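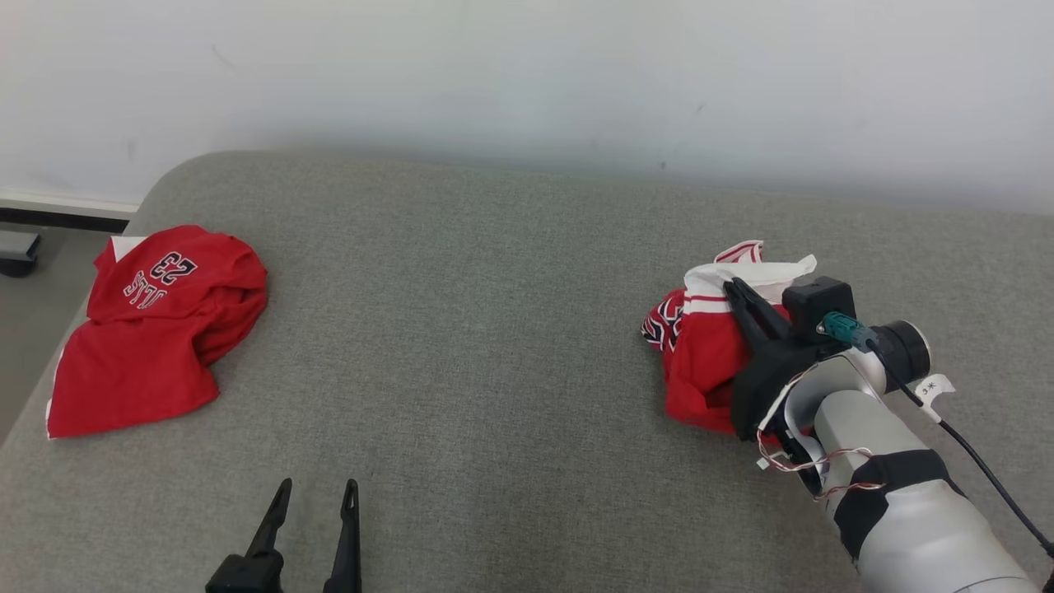
The Weekend Uniform

Satish Kashyap owns one suit, which he wears to weddings, and 20 basketball outfits, which he wears to everything else. The red Bulls jersey with number 23 is the one he reaches for first. The red shorts that go with it come home from every game in the same condition as the jersey, which means in a heap on the nearest soft seat.

"I was raised to fold," he told me, a little ashamed. "Then I began to play in the evenings, and I stopped."

A basketball set is not easy to fold well. The fabric slides, the armholes are wide, and the shorts want to open again as soon as you let go of the waist. In March I spent an evening with Vivek Rajput, who washes the clothes of his whole team, and I asked him how he manages.
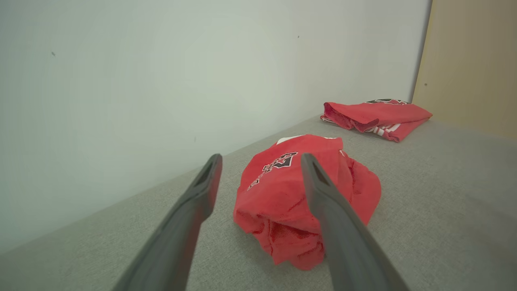
He begins with the shorts. One leg goes over the other, then the waist comes down to the hem, and the bundle is pressed once with the flat hand. The jersey he lays face down and smooths from the neck outward, so that no crease stays under the print. Large numbers and letters, he explained, should never be folded sharply through the middle, for there they will crack after some years. He brings the sides in, folds the lower part up, and puts the jersey on top of its own shorts.

Vivek washes everything inside out in cool water and does not iron the letters. His oldest set has been through this for seven years, and the white trim is still white.

Satish has promised to try it. When I called him last, his jersey was again on the seat.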